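Sorting and Repacking of Cables and Power Adapters in a Shared Workroom
Student project report, course Packaging and Storage
Kosmas Konstantinidis and Zoi Drakos
Supervisor: Martti Aaltonen

1. Background

Our project started in September, when Mr Aaltonen asked us to look at how cables are stored in the workroom which our department shares with the student club Fleria. The cables were kept in used cardboard boxes without any labels. When a person needed one power adapter, he or she had to take out the whole content of a box, and often did not put it back in the same way. We wanted to find a simple method which does not need new furniture and which a new student can learn in a few minutes.

We did not study the electrical condition of the adapters. This was done by Nektarios Vrettos and it is written in his own report.

2. Working place and material

We worked at a table covered in green, so that black cables can be seen well on it. The boxes are of brown corrugated cardboard and they open from the top. We decided to keep them, although plastic boxes from Brandov were also discussed. Cardboard is light, it can be written on with a normal pen, and a damaged box can go to paper recycling.

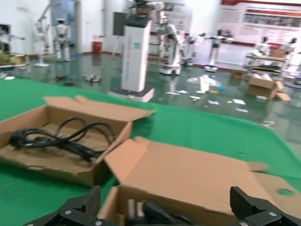
The budget of the project was small. We bought only paper labels and reusable ties from the shop Stergiou, and we had enough of both for the whole work. The ties are soft and can be opened many times, which is important when the cables are borrowed and returned every week.

3. Method

We compared two ways of packing. In the first way, which we call "free packing", the cables are put into the box as they are. In the second way, each cable is made into a coil, closed with a tie and laid flat on the bottom, with the plug on the outside. Each way was tried by 6 students from our year. Every student had to find an adapter which we named, take it out and close the box again. Grigoris Rallis measured the time with his phone.

For moving cables from one box to another we made a rule that the two boxes must be open next to each other before the work begins.
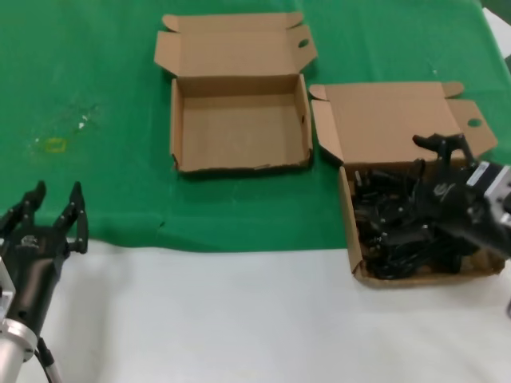
Free packing was the more difficult case, as we expected. The wires go over and under each other, and a person who pulls one plug will lift several others with it. In a shallow box such as ours, with the black cables and adapters in a tangle over the bottom, it is also hard to see which connector belongs to which wire. The lid folds fully back and lies flat behind the tray, so it does not disturb the hands, but it needs free space on the table. We did not think about this space in our first plan and we had to move our papers to another table.

4. Results and discussion

With free packing the students needed around 3 minutes to find the right adapter. With coils it was clearly faster for all of them, except one student who opened the wrong coil first. The closing of the box was also easier, because no wire was standing up under the lid.

The weak point is the time for making the coils. Some students found it boring and made them too tight, and Nektarios warned us that this can damage the cable near the plug. We changed our instruction sheet and now it asks for a loose coil as wide as a hand.

5. Further work

The labels should be tested for a longer period. On Friday we will give the instruction sheet to Fleria, and Zoi will collect their comments. We would also like to try the Lekell type of divider inside one box, if the department can pay for it.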